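Hotero's longest lunch finally comes to an end

Navo has confirmed that its afternoon serial Hotero will finish in November, after 790 episodes and what must be the slowest will-reading in television.
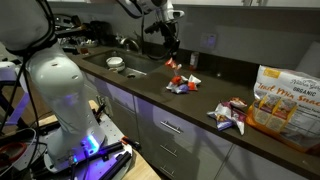
The broadcaster broke the news in a statement of two paragraphs, the first of which was mostly taken up with the autumn schedule. Viewers who reached the second learned that the show's "natural journey" was complete. Fans might point out that the natural journey has included two fires, a flood, a kidnapping by boat and a cousin who went upstairs for a jumper in the second series and has yet to come back down.

For anyone who has managed to avoid it, Hotero follows the Benavides family, owners of a seaside hotel with a great many staff and very few guests. The grandfather died in episode 8. His will has been read, hidden, burned, found, declared a forgery and read again ever since, usually in the dining room and usually over soup. Ownership of the hotel has changed hands so often that the opening titles stopped showing the name over the door.

The programme was never meant to last. Zesico, the production company behind it, was asked for a short summer filler to cover a gap left by a cancelled quiz. The gap was in the early afternoon, when expectations are low and a good share of the audience is ironing. The first few episodes were watched politely. Then came the wedding in episode 99, when the bride's late husband walked in during the vows and asked whether there was any cake left, and Hotero was moved to half past six.

It stayed there through several changes of management. The half past six audience turned out to be a loyal one, and also a strict one. When the writers tried to sell the hotel and move the family to a vineyard, the complaints were loud enough that the vineyard burned down within a fortnight. A winter of episodes set entirely in the laundry room, made while the main set was being repainted, is now spoken of by followers as the show's golden age.

The cast list is its own kind of achievement. Zesico says 241 actors have had speaking parts, although that includes the six who have played the younger Benavides son. He has returned from sea, from prison, from a monastery and from a long weekend, with a different face each time. His mother has remarked on it once. She thought he looked tired.

Few of the actors seem to have gone short of work afterwards. Former chambermaids have turned up in police dramas, at least two of the sons now sing, and the original night porter has a travel programme in which he stays at hotels and finds fault with the night porters.

Navo has not said why it is stopping now. The viewing figures have slipped, as they have for most things shown at a fixed time, and the hotel set is said to need a new roof, or at least the painted part of one. A replacement for the slot has been announced: a cookery contest in which couples prepare a meal without speaking to each other. Hotero regulars may feel they have already seen it, in the episodes after the second divorce.

The bigger question is how the writers mean to tidy up. As things stand, the heiress is engaged to both the solicitor and the man pretending to be the solicitor. The chef has lost his memory but not, luckily, his recipes. There is a sealed trunk in the cellar that everyone has agreed not to mention, and they have kept to that with great discipline for years. The cousin, so far as anyone knows, is still looking for the jumper.

Zesico promises that "every secret will be answered", which would mean getting through several a night from now until the end, with little time for soup. The company has also said that some old faces will be back for the final week. Given how many of them died on screen, this has caused less surprise than it might have done elsewhere. Death in Hotero has generally been treated as a sort of unpaid leave.

There are no plans for a spin-off, according to Navo, though it did register the title Hotero: The Early Years some time ago and was coy when asked about it. The early years would presumably cover the grandfather as a young man, building the hotel, meeting his three wives and sitting down to write the will for the first time.

The last episode will run for a full two hours at half past six, with the news pushed back to make room. Repeats from the very beginning start the following morning at ten.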